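Club News

Robotics club: sorting practice has started
Prerka Student Robotics, February 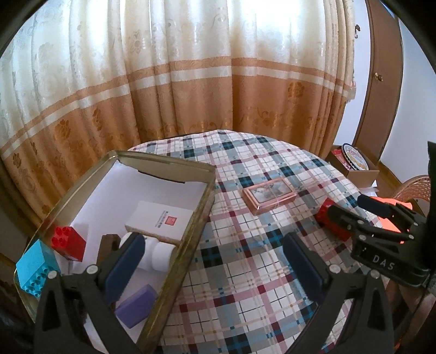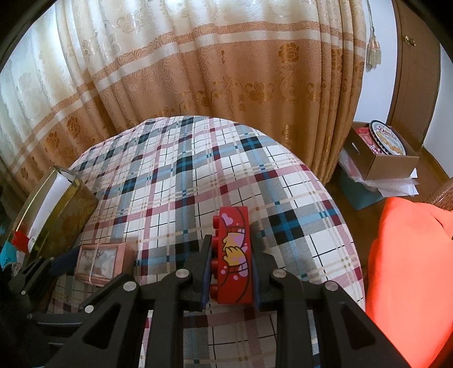 Hand-held grippers and toy building blocks on plaid.

Reading time: 1 minute

The Nandora team is now recording practice runs for the spring sorting challenge. Members work the grippers by hand, and the recordings will be used to train the arm at the Brirkell lab. The goal is 300 usable runs before the break. We have 223.

Toy bricks are allowed this year, along with small boxes, tins and bottles. Please keep the pads clean and check the pivot screws before you start. Runs where an item gets dropped should be saved too, in their own folder.

The next session is Wednesday at 4 p.m. New members are welcome and need no experience. Bring a laptop if you want to help with labeling.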